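Are the chores solved yet? A view from the integration side

I get asked once a month whether a robot can clear a table. The people asking have usually watched a video. My answer is that it depends on the table, and that for most tables in most houses the answer is still no. The same goes for the packing bench at the back of a small shop.

The task I use as a yardstick is plain tidying. Mixed goods lie on a flat surface, some of them belong in a crate, some belong in a cupboard, and the arm has to sort out which and put them there.

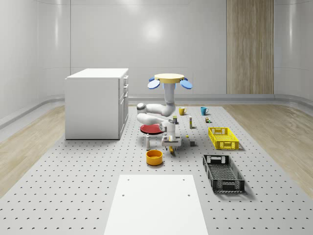
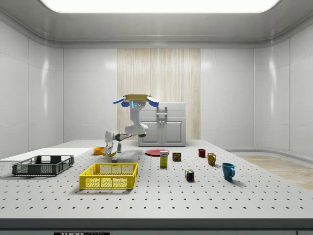 Simulated tidying cell, two views: one arm, mugs, a red plate, a bowl, two open crates and a white cabinet.

A person would finish that bench without putting down the phone. For a two-finger gripper it is several different problems that happen to share a surface. A mug can be taken by the rim or the handle. A flat plate offers almost nothing to close on, and the usual trick is to slide it to an edge first, if there is a free edge. A curved yellow item the size of a snack needs the wrist turned to match it. An upright carton tips if the fingers arrive a little off center.

Simulation has made real progress on the first of these. At Tomudine, where I worked on cell commissioning until last August, we ran a mug pick in simulation 473 times with randomized positions. Failures were rare and easy to sort into causes. We then moved the same policy to hardware at our Trultstead site and ran it 300 times. It dropped or missed 67 mugs. The software had not changed between the two. The difference was in glaze friction, worn finger pads, and a depth camera that read shiny surfaces badly in the afternoon.

I don't hold that against simulation. It is the cheapest place to be wrong, and any team that skips it pays in broken stock. My complaint is with how the results get quoted. A simulated success rate is a statement about the model of contact, and contact is where household work goes bad. Rigid objects with clean edges are the friendly case. Add a damp cloth, a bag with a knot in it, or a bowl stacked inside another bowl and the rate falls quickly.

The shop floor is in better shape than the kitchen, for dull reasons. Crates come in known sizes. The bench can be bolted down, the lights fixed, and the parts list frozen. The Lemaire line does exactly this with a closed set of goods and runs through a shift with 2 operator calls on a typical day. That is useful automation, and I would recommend it to any firm with the volume. Nobody's sink works that way, and homes will not be rebuilt to suit a gripper.

There is also the matter of pace and recovery. When a person knocks over a bottle, they stand it up and carry on. Many systems I have seen stop, wait for a reset, or keep working from a map that still has the bottle upright. At the Pemthorpe trial we logged recovery separately from first-try success, and it changed which system we would have bought. The one with the best first-try rate was the worst at noticing it had missed.

So my advice to buyers is to ask for three numbers: success on goods the vendor has not seen, time per item including retries, and minutes of human help per hour. Ask for them on hardware, in your building, under your lights. If a vendor offers only the first one, from simulation, treat it as a progress report and keep your staff.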